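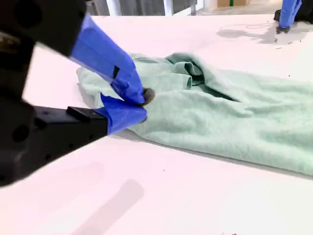
Reading time: 9 minutes

Fleece (fabric)

Fleece, also called polar fleece or synthetic fleece, is a soft knitted fabric with a raised, fuzzy surface, most often made of polyester. It is used for jackets, blankets, hats, mittens, linings, baby clothes, pet beds and a long list of home sewing projects. The name comes from the coat of a sheep, although most fleece sold today contains no wool at all.

Few modern fabrics have settled into daily life as quickly. Fleece is light for the warmth it gives, it dries fast, it comes in almost any color, and it can be cut with ordinary scissors without fraying. For a cloth that began as outdoor gear, it has had a wonderfully wide career.

Contents
Name
How it is made
Types and weights
Warmth
History
Sewing with fleece
Care
Shedding and recycling
See also

Name

In English the word "fleece" first meant the wool shorn from one sheep, kept together in a single piece. Cloth makers later borrowed it for fabrics with a deep, soft nap, and so the word turns up in several trades with slightly different meanings. A sweatshirt maker who says "fleece" usually means cotton or a cotton blend that is smooth outside and brushed inside. A blanket maker usually means polyester, brushed on both faces. A spinner still means the wool itself, straight off the animal, with the grease and the bits of hay in it!

This article covers the polyester fabric. For the wool, see Sheep shearing. For the cotton fabric, see Sweatshirt fleece.

How it is made

The raw material is polyester, supplied as small chips. The chips are melted and pushed through a plate full of tiny holes, something like a shower head, and the thin streams harden into threads as they cool. The threads are stretched, crimped and made into yarn. Some mills start with new polyester and others with chips made from used drink bottles, and after spinning it takes a trained eye to tell one yarn from the other.

The yarn is then knitted into a wide tube or sheet. Knitting matters here, because the loops give the cloth its stretch and keep a cut edge from unraveling. At this stage the fabric is flat, thin and rather dull, and a visitor to a mill could easily walk right past it.

Then comes the part everyone likes to watch. The cloth passes over rollers covered with fine bent wires, and the wires pluck at the loops on the surface and pull them up into a thick fuzz. This is called napping. One pass gives a light nap, and several passes give a deep one. After napping, the cloth goes through a shearing machine with spiral blades, much like those on a reel lawn mower, and the fuzz is trimmed to an even height. Many fleeces get one more step, a warm tumbling that curls the fiber ends and helps the cloth resist pilling.

Color can be added as dye in the knitted cloth or as pigment in the melted polyester. Prints are usually applied after knitting. On a deep nap the edges of a print look a little soft, and designers who know the cloth tend to draw with that in mind, choosing big shapes and leaving out fine lines.

In The Napped Cloths, a handbook used in many knitting schools, the textile teacher Jong-dae Geum calls napping "a controlled kind of damage" and devotes a full chapter to how much a cloth can take before it grows weak. The best fleece, in Geum's account, comes from mills that stop one pass early.

Types and weights

Fleece is commonly sorted by weight, meaning how heavy a given area of cloth is. Sellers may use number grades for this, but the plain terms are good enough for most buyers.

Microfleece is the thinnest sort. It has a short nap and is used for shirts, base layers, neck warmers and linings.

Midweight fleece is the familiar cloth of pullovers and throws. It holds its shape well and is the usual choice for a first sewing project.

Heavyweight fleece is thick and a little stiff. It goes into outer jackets and cold-weather blankets.

High-pile fleece, sometimes sold as sherpa, has long curly fibers on one face that look like lambswool.

Grid fleece is knitted with a pattern of raised squares and thin channels. The channels let damp air escape, and the cloth packs down small, so it has become a great favorite with climbers and winter runners.

Bonded fleece is glued to a second layer, often a thin film or a tightly woven shell that stops wind.

Anti-pill fleece is treated so that the surface stays smooth longer. The treatment is often given to one face only, and that face is normally worn outward.

Warmth

Fleece keeps a person warm by holding still air. The fibers themselves do very little of the work. They stand up, cross over one another and leave countless small pockets between them, and air trapped in those pockets moves too slowly to carry much heat away. Polyester also takes up very little water, so a damp fleece still has some of its pockets open and goes on giving some warmth. It is a beautifully simple trick, and feathers, fur and wool all use versions of it.

The weak point is wind. Moving air passes straight through an ordinary fleece and sweeps the warm air out. A thin windproof shell worn on top makes a startling difference, and hikers often carry the two as a pair.

History

Napped cloth is very old. Wool weavers were brushing their fabric long before there were machines for it, using the dried, hooked heads of the teasel plant set in wooden frames. Teasels later moved onto turning drums, and then gave way in many mills to wire.

Polyester arrived in the twentieth century and was at first known for smooth, crisp cloth. Makers then tried old napping methods on the new fiber. Polyester fleece as we know it was developed in the United States toward the end of the 1970s, and mountaineers and sailors were among the first to wear it. From there it spread to schoolyards, offices and sofas within a generation.

The mill town of Brandevari is a fine small example of that change. Its main employer, Harkier, had woven wool coat cloth on the bank of the Rirna and turned to polyester knits when orders for heavy coats fell away. The old napping hall was kept, and the wool machines were refitted with finer wire. Harkier's best known product, the Padilla blanket, was first made as a trial run of 1000 pieces one February and sold out before spring. The pattern book for the Padilla line, which survives in full, lists 3674 color and print combinations. It is a delight to leaf through, with mustard owls facing lilac plaid and a whole section of greens that includes mint, pea, pond and one simply marked "the other green."

Sewing with fleece

Fleece is a friendly cloth for beginners. The edges need no finishing, the nap hides uneven stitches, and small mistakes in cutting can usually be stretched out of sight. The Finnish designer Hertta Nurmi, whose mitten and hat patterns are widely used in craft classes, starts her students on fleece before they touch woven cotton.

Fleece stretches more in one direction than the other. On most types the greater stretch runs across the width, and garments are cut so that it goes around the body. The cloth also has a direction to its nap. Stroke it one way and it feels smooth, stroke it the other way and it feels slightly rough, and the color may shift a shade. Pattern pieces should all point the same way.

A ballpoint or universal needle works well, with a fairly long stitch and polyester thread. Pins vanish into a deep nap with alarming ease, so many sewers use clips. An iron should be kept well away from the surface. Seams can be opened with the fingers and topstitched flat.

The no-sew blanket, in which two layers are fringed along the edges and the strips knotted together, is probably the best loved fleece project of all. A patient child of 9 or 10 can finish one in an afternoon with a little help at the corners.

Care

Wash fleece in cool or warm water with a small amount of mild detergent. Turn garments inside out. Fabric softener coats the fibers and flattens the nap, and should be left out. Line drying is best, and low heat is fine if a dryer must be used. High heat can melt the fiber tips and leave a harsh, matted feel that will not brush out.

Small pills can be removed with a fabric shaver. Pet hair comes away with a damp rubber glove.

Polyester can catch fire and melts as it burns, so fleece should be kept clear of campfires, stoves and candles.

Shedding and recycling

Fleece sheds tiny fibers as it is worn and washed, and some of them pass through water treatment into rivers and seas. New cloth tends to shed the most in its first few washes. Full loads, cooler water, shorter cycles and filter bags all help reduce the loss, and washing only when needed helps as well. Mills are also working on tighter yarns and on finishing methods that break fewer fibers.

Worn fleece made of plain polyester can in principle be melted and spun again, though zippers, elastic and mixed fibers make sorting slow. Much of it is shredded for padding. At home, old fleece makes excellent dust cloths, draft stoppers and linings for winter boots.

See also

Boiled wool
Flannel
Napping (textiles)
Sweatshirt fleece
Teasel
Velour

Last revised June 26, 2021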